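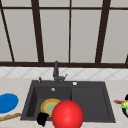
Figure 1. Rendered view: window with dark brown frame, white tiled strip below.

Gravel, bark or nothing: a term on the back path at Plova

Our brief was to choose a surface for the path between the bike shed and the greenhouse at Plova, the teaching garden our course shares with two others. The path is 22 metres long and slopes towards the greenhouse door, so every heavy rain delivers a portion of the path to the tomatoes.

We tested three surfaces in short strips. Romon is a crushed gravel sold in bulk bags. Juška is a coarse bark chip. The third strip was bare soil, raked flat, which we called the control and everyone else called the mud.

Method

Each strip was dug to the same depth and edged with board. The gravel and bark went over a woven membrane called Akero, cut with kitchen scissors after the proper shears went missing. We took 900 grams of loose material off the door sill in the first month and sorted it by hand on a tray. This is a slow way to learn about drainage, but it does fill an afternoon.

Results

Bark was the nicest to walk on and the quickest to leave. By the end of August a good part of it had moved into the flower bed, where it looked very well. The gravel mostly stayed put, although wheelbarrows hated it and one barrow wheel dug a groove we had to rake out each week. The bare soil grew a fine crop of chickweed.

We counted footsteps on one morning only and got 737, a figure we include mainly because two of us stood in drizzle to collect it. Most of them went round the edge of the gravel strip, on the grass.

Discussion

We recommend gravel on the upper part and flat slabs for the last stretch by the door. The slabs were not tested - the budget had gone on bark - so our marker may treat this as opinion. The edging boards should be deeper than ours. With more time we would also have measured the slope before starting, as the assignment sheet suggested.

The chickweed has been composted.

This site uses cookies to remember your settings. Accept | Manage
© Plova Student Projects | Contact | Back to top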